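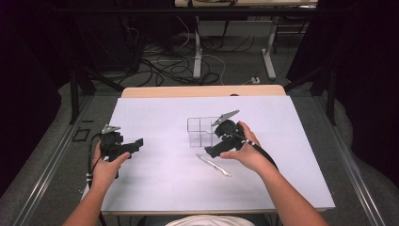
A reader commented under last year's report that you can judge a workshop by its small-parts boxes, and that we should spend less time on the big machinery and more on the benches. Fair enough! I took that advice with me to the Zedholm open day and came home with a notebook full of tables, trays and dividers.

Visits > Open Days > Zedholm, Nicholas Street

Zedholm opens its doors once a year, and October 2024 was my first go at it. The building is on Nicholas Street, a low brick place with a green roller door and very little parking, so take the bus if you can. I got there as they opened and the lineup already reached the corner. They hand you a paper map at the door and let you wander, and I love that. No timed groups, no headset.

The map has seven rooms on it. I skipped the paint room (long wait, and you need coveralls) and did the other six, some of them twice.

The parts store comes first and it's a beauty. There are 3,082 drawers in there, according to the card on the wall, every one with a handwritten label, and the colours of the labels tell you which supplier the stock came from. I pulled open a few – you're allowed – and found grommets, circlips, split pins and a drawer of tiny brass hinges I would have happily taken home. The ladder runs on a track the length of the wall. I asked if I could have a ride on it and was told very kindly that I could not.

From there you go through to the bench room, where I spent most of my morning. I'm a great believer in a pale surface for fiddly work and it was a treat to see a proper wide one: white foam board laid flat over a light wooden table, matte, with just a hint of lavender to it. Matte matters if you've ever tried to find a dropped screw under a shiny lamp. The table edge is rounded too, and my forearms approve. I have a square-edged desk at home and I can show you the line it leaves.

Standing on the board was a clear plastic box, open, with dividers making the compartments. I've got a real soft spot for this kind of box. Lidded ones drive me up the wall, because I always flip them the wrong way and then spend the evening on my knees with a magnet. With clear sides you can see what's running low, and an open box is so much easier to get your fingers into. A slender silver tool was lying on the board as well, a pen or tweezers sort of thing, and it sent me off on a happy daydream about the angled pair I lost when we moved.

Silver aluminium rail runs along both sides of the table, and I wrote "RAIL!!" in the notebook with two underlines. I've been meaning to put a length beside my own desk for ages. You could hang a lamp off it, a magnifier, a cable hook, a cup holder if you're that sort of person (I am).

The foam board has come home with me as an idea, too. I've priced a sheet at the art supply place and it's less than I spent on lunch. My plan is to cut it a little short of the desk so a strip of wood shows at the back for my tea.

Next door is the Trestance room, where they repair old kitchen scales and typewriters. The counter on the wall stood at 1,414 repairs when I walked in and they change the number by hand with a hook on a pole. A typewriter was in pieces on a tea towel, and I learned that the little felt pads under the keys can be cut from an old hat. I now look at my hats differently.

The last two rooms are packing and offcuts. Packing is all cardboard and smells wonderful. Offcuts is a free-for-all: bring a bag, pay by weight, and don't wear your good jacket. I got a strip of beech, some cork and a short piece of aluminium angle that may or may not become the start of my rail.

Lunch was at Citetti, across the road, where the line moves quickly and the minestrone comes with a slab of buttered bread. Sit at the back if you've got offcuts with you, there's more floor.

If you're going next time, go straight to the bench room while it's quiet and do the drawers afterwards. Entry is free, washrooms are past the packing room, and the upper floor is stairs only. I'll put up pictures of the desk once the board is cut.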